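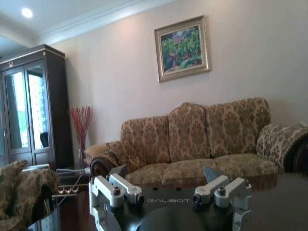
How a Robot Learns to Clear a Table

A robot hand is a simple machine. Two fingers are joined to a palm. Each finger is made of short metal bars called links, held together by bolts. When a motor turns, the links swing and the fingers close. The hand is also called a gripper.

Gripping is the easy part. The robot must also know where its hand is. Every joint in the arm has a sensor that measures its angle, and a computer adds the angles up to work out the position of the fingers. If one sensor is wrong by a single degree, the fingers may miss a small object completely.

Our project is called Lokadero. We set it up at home and do the repairs in the Ondora workshop, which is shared by 14 members. The job we chose is collecting rubbish from a coffee table. The program has 12 steps, and most of them are checks.
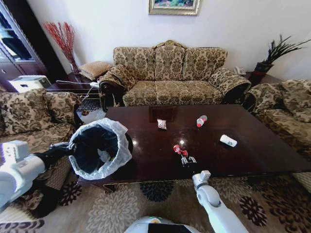

Two arms are useful for the same reason that two hands are. One can hold something steady while the other does the fine work. Each arm has its own list of movements, and the computer must keep the two lists in time with each other. In our job the left arm has the bin: its gripper clamps the rim and holds the bin tilted, with the open mouth facing up and to the right. The right arm is left free to reach for things on the table, such as the small bottle lying on its side.

A shiny table makes this harder. The robot finds objects with cameras, and polished wood acts like a weak mirror. A reflection has the colour and outline of a real object, but there is nothing to grip. The program compares what it sees with a measurement of distance — a reflection seems to lie below the table top, so it can be ignored.

Soft objects are another problem. A crumpled wrapper changes shape when it is squeezed, while a bottle can roll. The fingers close slowly and stop when the motor has to push harder than a set limit. We tested the limit 143 times before we settled on a value.

Words to know

Link: a stiff bar between two joints.
Joint: a place where a machine bends or turns.
Sensor: a part that measures something.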